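Stand: 15. Januar 2026, gepflegt von Trilok Tyagi

# Gästelisten und Spendenzusagen der Benefizessen in Planow

Der Datensatz enthält die Anmeldungen, Tischpläne und Spendenzusagen der Benefizessen, die der Förderkreis Planow im Kulturhaus Sereo ausrichtet. Erfasst sind 3000 Anmeldungen in anonymisierter Form. Der Erlös der Essen geht an die Nachbarschaftshilfe und an die Stadtteilbücherei Rirkutwood.

## Inhalt

- `anmeldungen.csv` - eine Zeile pro Anmeldung, mit Jahr, Kartenart und Zahlungsweg
- `tische.csv` - Tischnummer und Belegung, ohne Namen
- `zusagen.csv` - Spendenzusagen am Abend, in Euro
- `lesungen.csv` - Titel und Dauer des Programmteils

Alle Dateien sind in UTF-8 gespeichert, Trennzeichen ist das Semikolon. Beträge stehen mit Dezimalkomma. Wer mit englisch eingestellter Software arbeitet, muss das beim Import angeben.

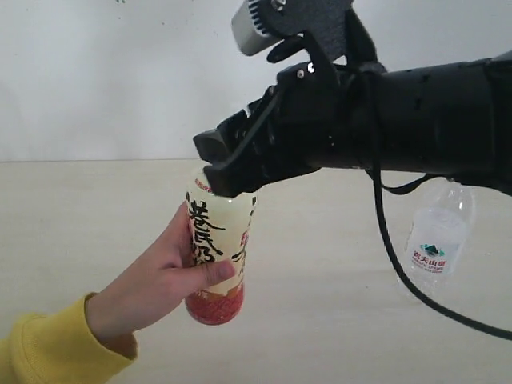

## Herkunft der Daten

Bis zur Umstellung auf das Online-Formular wurden die Anmeldungen auf Karten notiert und später abgetippt. Dabei sind Lücken entstanden, vor allem beim Zahlungsweg. Leere Felder wurden so gelassen und nicht nachträglich geschätzt.

Die Zusagen stammen von den Zetteln, die an den Tischen ausgefüllt werden. Unleserliche Beträge sind mit `NA` eingetragen. Ob eine Zusage später bezahlt wurde, geht aus den Daten nicht hervor - dafür gibt es eine getrennte Buchhaltung, die nicht veröffentlicht wird.

## Felder in `zusagen.csv`

| Feld | Typ | Bemerkung |
|---|---|---|
| `jahr` | Ganzzahl | Jahr der Veranstaltung |
| `tisch` | Ganzzahl | wie in `tische.csv` |
| `betrag` | Dezimalzahl | Mindestbetrag 5 Euro |
| `zweck` | Text | `hilfe`, `buecherei` oder `offen` |

Zusagen über 400 Euro sind auf 400 gekappt, damit einzelne Spender nicht erkennbar werden. Für Summen pro Abend ist die Datei deshalb ungeeignet. Mittelwerte fallen zu niedrig aus, der Median ist brauchbar.
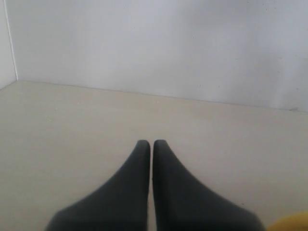 *Zwei dunkelgraue Greiferfinger, dazwischen ein schmaler Spalt.*

## Bekannte Fehler

- In `tische.csv` kommt die Tischnummer 100 mehrfach vor. Sie wurde als Platzhalter für Gäste ohne festen Tisch verwendet.
- Das Novemberessen ist in zwei Jahrgängen unter dem Folgejahr abgelegt. Betroffene Zeilen tragen die Markierung `jahr_unsicher`.
- Die Kartenart `Ahuja` bezeichnet Freikarten aus dem Kontingent der Druckerei Ahuja. In den älteren Zeilen steht dafür teils `frei`.
- Absagen am selben Tag sind nicht durchgehend vermerkt.

## Nutzung

Die Daten dürfen unter CC BY 4.0 verwendet werden. Als Quelle bitte »Förderkreis Planow« nennen. Eine Zusammenführung mit anderen Listen, um Personen zu ermitteln, ist nicht gestattet.

Korrekturen bitte als Issue anlegen und Datei und Zeilennummer angeben. Änderungen an den Rohdaten werden in `CHANGELOG.md` eingetragen.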